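The map app that finally got me to stop printing directions

2022-02-24

I have been meaning to write this one up since August, when my old phone gave up and I had to start over with a new one, and I kept putting it off because every time I sat down I wanted to try one more thing first. Well, I've tried enough things now, so put the kettle on.

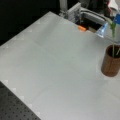
The short version is that I've moved all of my walking and driving maps over to Lireo, and I'm happy with it, and there are three or four things about it that drive me up the wall. The long version is the rest of this post.

Some of you have been reading since the days when I carried a folder in the glove compartment with every route printed out, one sheet per trip, with my own notes in the margins ("left at the feed store, NOT the second left"). I loved that folder. My sister teased me about it for years. But I have bad luck with phone signal – we live down in a dip, and the road out toward Stetside loses its bars for a good long stretch – and a map that goes gray just when you need it is worse than having no map, because you've been trusting it. So I printed.

What Lireo does well is offline maps. You pick an area by dragging a box over it, it tells you how big the download will be, and it saves the whole thing, street names and footpaths and all. My home area came to 450 megabytes, which seemed like a lot until I looked at how much room my photos were taking up. (We won't talk about my photos.) The download ran while I made supper, and the next morning I drove the Stetside road with the phone's data switched off completely, just to be stubborn about it, and it never missed a turn. It even knew about the new roundabout, which my printed sheet most certainly did not.

Searching works offline too, and this was the part I hadn't expected. I'd used Jaidee before on the old phone, and its saved maps were only pictures, more or less. You could look at them and slide them around, but if you typed in a street name it would sit there thinking until you gave up. With Lireo I can type the first few letters of a street and it comes right up. Shops are hit and miss. It found my pharmacy and my hardware store, and it is quite sure there is a shoe repair place on a corner where there has been a nail salon for as long as I've lived here.

Now, moving my saved places. Oh, this was an evening! I had 176 of them in Jaidee, going back years: trailheads, good parking spots, the farm stand with the honest peaches, the house of everyone I've ever sent a Christmas card to. Jaidee will let you export them, but the button is in the account page on their website and nowhere in the app, so don't go hunting through the menus on your phone the way I did. You get a file by email. You open the file on the phone, tap the share button, and choose Lireo from the list, and then you wait. Mine looked frozen for long enough that I got up and folded a load of towels. When I came back they were all sitting there on the map as little orange pins.

All the names came through. The notes did not. If you are like me and keep your notes in there ("gate sticks, lift and push"), copy them out somewhere before you delete the old app. I had deleted the old app. I was able to log back in and rescue them, and I've been pasting them in by hand ever since, a few at a time while the coffee brews. I'm still not through the letter M.

The other thing people have asked me about in the comments is the voice. It's fine. It's a little bossy and it says "continue" too often, but there's a setting called Fewer prompts, under Sound and then under Guidance, and with that turned on it mostly leaves you alone until you need it. You can also have it lower the radio when it speaks in place of stopping it altogether, and I'd recommend that if you listen to audiobooks, as I was forever losing the ends of sentences.

My friend Katalin Simon uses Vunton, and she and I have had a very friendly running argument over it all winter. She's a serious walker and hers draws a much nicer hill. I'll give her that freely. The contour lines are lovely and it shows you the height of anything you tap, and she sent me a very proud picture of hers reading 2,989 feet from the top of something I had no wish to climb. But Vunton wants a subscription for more than one saved area, and I'm stingy about subscriptions, and for what I do, which is errands and visits and a flat walk along the river with the dog, I'd be paying for hills I never go up.

Battery, since I know Pauline's going to ask – with the screen on the whole way, it does eat through it. I keep a cord in the car now. On foot I let the screen go dark and have it buzz for the turns, and I've come home from a long afternoon with plenty left. My new phone's battery is supposed to be on the large side, a bit over 4,000 of whatever they measure batteries in, so yours may do better or worse than mine.

Things I'd change if they asked me. The button to report a mistake on the map is tiny and it's right next to the one that clears your route, and I have cleared my route at a stop sign more than once. The saved maps expire after a while if you don't refresh them, and it only warns you with a small dot, so I've put a reminder on the kitchen calendar. And the night colors are so dark that I can't tell river from road. I switch to the day colors and turn the brightness down, and that does the trick.

I did keep the folder, by the way. It's back in the glove compartment under the napkins. Next time I'll tell you how I got the same saved places onto the tablet, which took two tries and a phone call, so if you've managed it an easier way, please leave me a comment before I write it all down wrong.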